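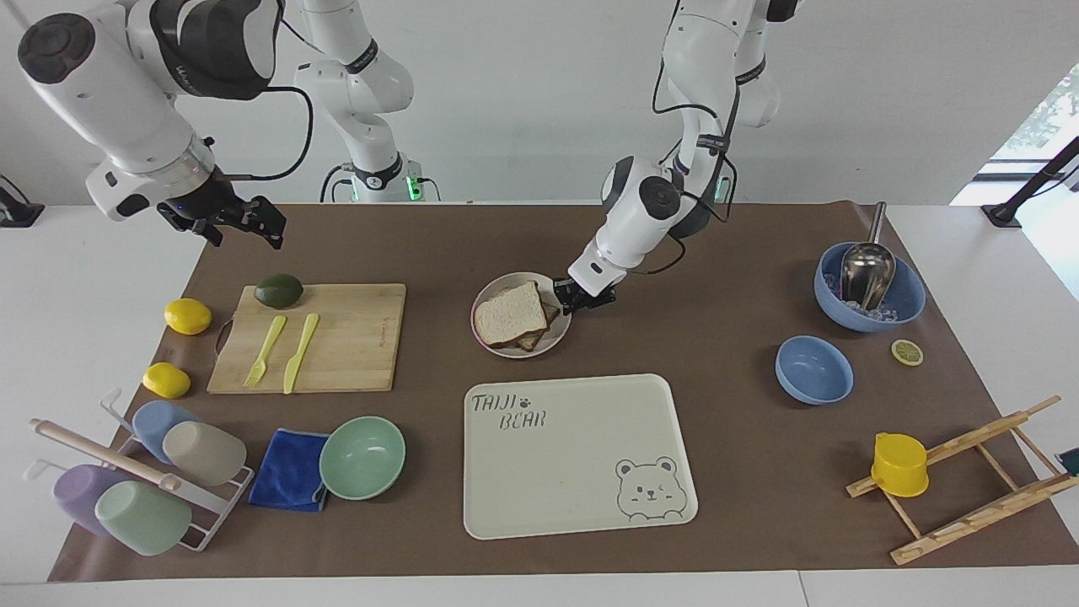

Štefánia Michalík

Recording a Sandwich Task by Remote Control

This page explains how operators at the Gorano site record the sandwich task for the two-arm station. It applies to remote control only. Hand guiding, in which the operator moves the arm directly, is covered in a separate procedure.

Before you start

Two people are required: one operator at the control handles and one observer at the stop button. The observer does not touch the table while the arms are powered.

Set out the table according to the layout sheet for the session. The plate, the tray, the cutting board and the cup rack must all be within reach of at least one arm. Other kitchen items remain on the mat so that the recordings include an ordinary amount of clutter. Their positions may change between recordings; the list of items may not.

Open Zoltico on the station computer and create a new session folder. Confirm that each camera view is live and that both grippers open and close on command.

Recording the task

1. Bring both arms to the start position and open the grippers fully.
2. Start the recording. Wait 2 seconds before the first movement.
3. Approach the plate from above and to one side. Keep the idle arm clear of the working arm's path.
4. Lower the gripper until its fingers are level with the bread, then close slowly. Stop closing as soon as the bread is held. Excess pressure deforms the slice and the recording must be discarded.
5. Complete the placement in one continuous movement. Corrections are acceptable if they are small and deliberate.
6. Open the gripper, withdraw upward, and return to the start position before stopping the recording.
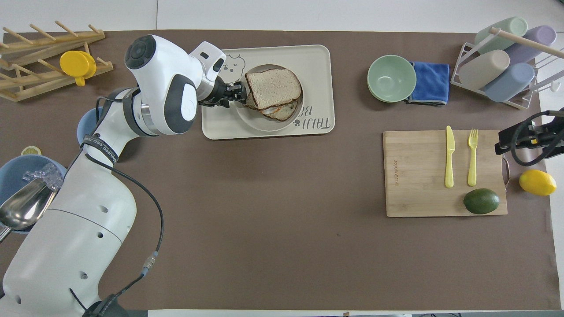
Figure 2. Gripper closed on the edge of the sandwich, with the plate in the recess of the tray.

Marking and storing recordings

Mark each recording as accepted or rejected before beginning the next. A dropped slice, a displaced plate or contact between the arms is grounds for rejection. Enter the reason in the notes field in plain words.

A complete set consists of 200 accepted recordings. Operators should take a break after every 8 attempts, whether accepted or not. Replace the bread when its edges begin to crumble.

Transfer finished sets to the Verhoeven server at the end of the shift and power down both arms.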